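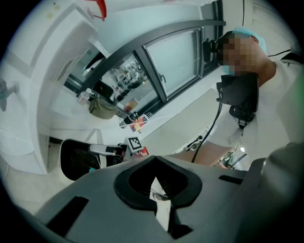
So our team was called Tamo, after the cat that lives in the engineering workshop, and our project was to build a kart and get it through the student endurance race in July. I was in charge of tyres and fuel, and I ended up doing race strategy too after Quentin Moulin moved over to driving. I'd never planned a race before. I'd watched plenty on telly and yelled at them, so I figured I had a head start!

The rules first. The race was 149 laps on a short club track, with 2 compulsory driver changes and a sealed fuel tank you could only fill in the pit box. You got one set of slicks and one set of wets. If you used the wets, they had to stay on for at least 3 laps (this bit us later).

Most of my semester went into the fuel sheet. Yi-chun Su had written a little program called Jimley that took our practice lap times and worked out how far we could go on a tank. The first version was way too cheerful. It said we could do over half the race without stopping, and then Hugo Perrin ran dry on the back straight in testing and had to push the kart home in his race boots. We found the problem eventually — Jimley was counting laps behind the safety kart as normal laps, so our average fuel use came out far too low. Yi-chun fixed it that night and we re-ran everything.

Tyre pressures were more fiddly. I tried starting low and letting them come up, and Hugo liked how that felt after ten minutes or so but hated the first couple of laps. Quentin wanted them higher from the start. We settled in the middle, which neither of them was thrilled with, and I wrote the numbers on tape and stuck it on the steering wheel so they'd stop asking me.

Race day. Qualifying was pretty ordinary and we lined up in the bottom half of the grid, behind Kirkix and just in front of the Arnaud team, who had by far the flashest trailer in the paddock. Hugo did the first stint and was very tidy. He picked off a few karts at the hairpin by braking early and getting the power down sooner, just as we'd practised.

On lap 41 it started spitting. Half the field dived in for wets. Sunee Sriwong was on the radio for us and asked me what I wanted to do, and I froze for what felt like a year. Then I said stay out. It was the right call for about a lap and a half! After that it properly bucketed down, Hugo was sliding everywhere, and we had to bring him in anyway. Kirkix had stopped straight away and came past us while we were still doing up wheel nuts. Then, of course, it dried up quickly and we were stuck out there on wets until our minimum laps were done.

The second half went better. Pei-shan Wu did the middle stint and was our quickest driver by a fair margin, especially through the fast left where everyone else was lifting. Quentin brought it home with the tank nearly empty, so the new Jimley numbers were good. We finished ninth, one place behind Kirkix.

If I did this again I'd sort out the rain plan beforehand and write it down, with someone posted at the far corner to tell us what the sky was doing. I'd practise the wheel changes a lot more as well. Ours were slow, and I've got the stopwatch sheets in the appendix to prove it. Jimley needs a proper wet setting too, and Yi-chun has already started on one for next year's team.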